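Workshop tips: teaching two arms by hand

I keep the practice job small - a cup, a tray and a couple of egg-shaped bits on a dark tabletop.

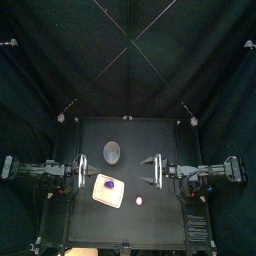

By Ashton Goodwin
March 24, 2018

Go slow on the leader handles. I rushed my first 18 demos and binned the lot! Open the gripper well before you reach the egg, and park the other arm so you're not steering both at once.

Next, swap to the wrist view and practise with the cup off to one side (it feels odd for up to 11 tries, then it clicks).

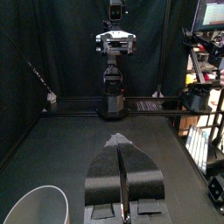

Saving your runs

Name each file by colour and start spot.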